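Friday, 8:40 am, bench 2

Pollen trap work, continued. The roof unit ran all night with no stall, so the new drum spring stays in. Karine Leclerc swapped the tape at 7:30 and left the old one in the dish by the sink. Lid on, label on the lid only. I copied the label to the dish itself.

**Tape and slides**

- Cut the tape into day strips on the Prado block. Second strip has a crease near the noon mark. Read it anyway, flagged in the sheet.
- Stain: new batch, a bit paler than the last. Grains still take it up fine after 20 minutes on the warm plate.
- Mounted with the Irkarex gel. It sets slower than the old stuff. Don't tilt the slides before lunch.

Oak is up again. Birch is nearly done. A few grass grains on the afternoon strip, early for us, so I want a second reader on that one before it goes on the board. Karine has a clean eye for grass and said she'd look after her break.

Counter reads 200 for oak on the noon band and 95 on the evening band. The Madevham station sent 200 for their noon band too. Same number, different tree mix, so don't read anything into it. They are downwind of the river and get more alder.

**Flow check**

Orifice was dirty. Wiped it, blew it out, put the meter back on. Flow is steady now but the needle sits a hair low. The Jereck meter is due for calibration in May and I'd take the low reading with some salt until then. Wrote the date due on masking tape on the case.

**Indoor dust side job**

Still want to know how much pollen comes into the bedroom on clothes. Plan is plain: tape lifts from the shirt worn outside, tape lifts from the sheet, same stain, same counting. Do it at the end of the day and again in the morning. Blank lift first, from a shirt straight out of a sealed bag. Last time the blank got skipped and the whole set was useless.

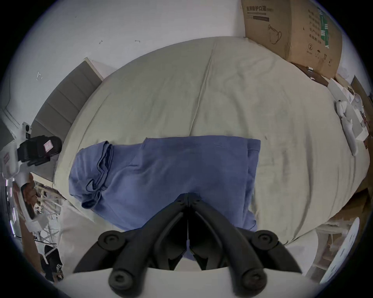 Does shaking a shirt outdoors take the pollen off?

Some of it comes off, but grains caught in the weave mostly stay until the shirt is washed. Add a shaken shirt to the set so we have our own numbers on it.

**To do**

- order cover slips, we are on the last box
- second read on the grass strip (Karine)
- ask Madevham which stain they use
- find the other tweezers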